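Tischdecke Paju, Baumwolle beschichtet, abwischbar

Hersteller: Hetel
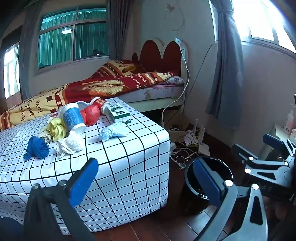

Kann die Decke in die Waschmaschine?
Die beschichtete Ausführung wird nur feucht abgewischt. Waschbar bei 30 Grad ist die unbeschichtete Variante Cloment, die im gleichen Farbprogramm erhältlich ist.

Produktbeschreibung
Paju ist Meterware für Esstisch, Küche, Balkon und Werktisch. Das Grundgewebe besteht aus Baumwolle in Leinwandbindung und ist auf der Oberseite matt beschichtet. Kaffee, Saft und Wasserfarben lassen sich mit einem Schwamm und etwas Spülmittel entfernen. Rotwein, Kurkuma und Kugelschreiber sollten sofort aufgenommen werden, da sie bei längerer Einwirkung Ränder hinterlassen können.

Der Zuschnitt erfolgt ab 1 Meter in Schritten von 10 cm. Bitte geben Sie bei der Bestellung das fertige Maß inklusive Überhang an. Die Schnittkanten bleiben offen und fransen nicht aus. Gegen Aufpreis nähen wir einen Saum von 2 cm.

Technische Daten
Breite: 140 cm
Maximale Länge am Stück: 5 m
Gewicht: 300 g/m²
Hitzebeständig bis 70 Grad, für Töpfe bitte Untersetzer verwenden
Nicht bügeln, nicht bleichen, nicht in den Trockner

Lieferung
Die Decke wird auf eine Papprolle gewickelt verschickt. Gefaltete Ware bekommt Knicke, die sich bei Zimmertemperatur nach einigen Tagen legen. Zugeschnittene Stücke sind vom Umtausch ausgeschlossen. Stoffmuster im Format 10 x 10 cm können Sie vorab bestellen.

Passend dazu
Tischklammern Rudside, Edelstahl, für Plattenstärken bis 4 cm
Molton-Unterlage, 140 cm breit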